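Questions fréquentes : règles de bonne conduite en salle d'essai

Je m'occupe des séances de rangement chez Ostura, et on me pose toujours les mêmes questions (souvent à la machine à café, souvent deux minutes avant de démarrer). Alors voilà, tout est ici, je complète quand j'ai un moment !

Qui peut lancer une séance ?
Toute personne qui a suivi la formation interne et signé la fiche Zesley. On est toujours 2 : une personne aux commandes, une autre qui garde la main près de l'arrêt d'urgence et qui ne fait rien d'autre. Pas de téléphone, pas de mails, même si la séance est longue. Oui, je sais, c'est ennuyeux.

À quelle distance dois-je rester ?
Chez nous, c'est 181 cm au minimum entre vous et le robot dès que les bras sont sous tension. Le chiffre vient du relevé fait avec l'équipe Tkachenko, bras tendus, plus une marge. Si vous devez replacer un objet, on passe d'abord en pause, on annonce « pause » à voix haute, et on attend la réponse du binôme avant d'avancer.

Pourquoi travailler avec des chaussons et des claquettes ?
Parce que c'est léger, que ça ne casse pas et que les formes sont franchement pénibles à saisir, donc on apprend plein de choses. Je demande seulement qu'on garde les mêmes paires du début à la fin d'une série, sinon les essais ne se comparent plus.
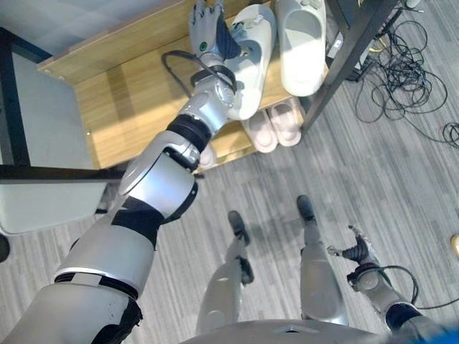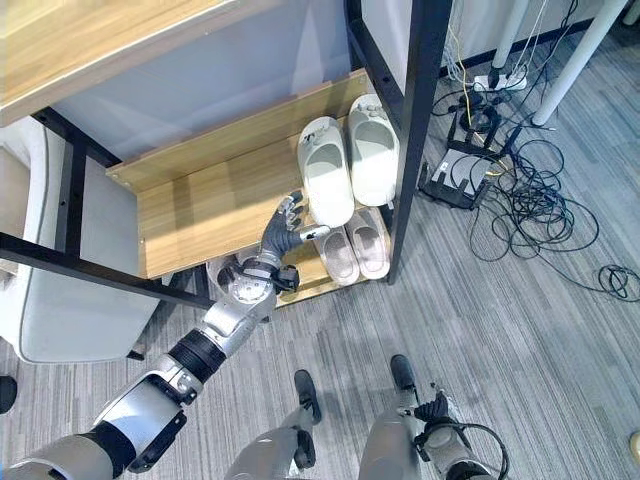 Bras du robot devant le meuble à chaussures, claquettes blanches en haut et chaussons rose pâle en bas.

Et les câbles au sol, on en fait quoi ?
Question numéro un ! La règle : rien dans la zone où le robot pose les pieds, ni dans votre propre chemin vers l'arrêt d'urgence. Le surplus se regroupe à l'écart, et tout câble qui pend d'un poignet ou longe une jambe se vérifie à la main avant la mise sous tension. Si une boucle peut accrocher un coin de meuble, on la reprend.

Y a-t-il une limite de vitesse ?
Oui, 162 mm/s pour la main à l'approche d'un meuble. On peut descendre en dessous, jamais monter, même pour « juste un essai ».

Le robot a poussé le meuble, je continue ?
Non. Pause, on note l'incident dans le cahier, on remet le meuble sur ses repères et on reprend l'essai à zéro. Un contact avec l'étagère n'a rien de honteux, j'en ai une belle collection à mon actif, mais un contact non noté nous fait perdre des après-midi entiers.

Ces règles valent-elles aussi à Jaltisholm ?
Presque toutes. Là-bas la salle est plus petite et le binôme se place derrière la ligne peinte. Demandez la fiche du site avant de partir, elle est mise à jour chaque année en mai.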